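September at the robotics club, and I finally got round to putting a few pictures up. We've called this year's project Conance (long story, it was late and the good names had gone) and the brief is simple enough to fit on a sticky note: get the arms to tidy up a table the way you'd tidy up after tea. Bowls with bowls, cups with cups. Easy for a toddler, murder for us!

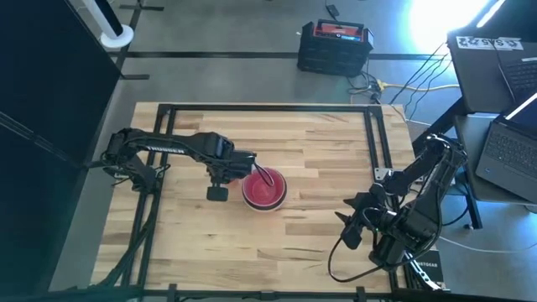

Halfdan Hjaltested has done most of the work on getting two arms to share one table without arguing over the middle of it. His first version made each arm wait politely for the other, so they both waited – for 11 minutes, until I cracked and pressed stop. The new version gives one arm priority and we've had far fewer stand-offs.

We've been collecting practice runs all term, with everyone taking a turn at the controls. The target is 3,000 before the Hiteo student challenge, and I did 46 of them in one evening and dreamt about crockery afterwards. 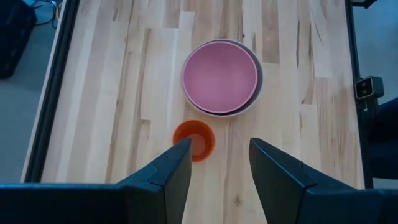 Sizes are what trip us up most. Anything small needs a much gentler approach, and if you come in even a bit wonky you nudge it along the table and have to start the whole run again. My own trick is to go slower than feels sensible and hum, though I can't say the humming has been tested properly.

Next up is stacking in any order we like, with no hints from us.

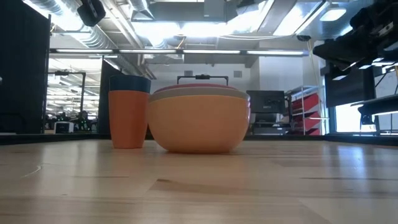
Horácio Falcão reckons we should stop fussing over neat stacks and spend the rest of term on what the arms do after a mistake, seeing as the challenge judges are bound to move something halfway through. I've said I'll think about it.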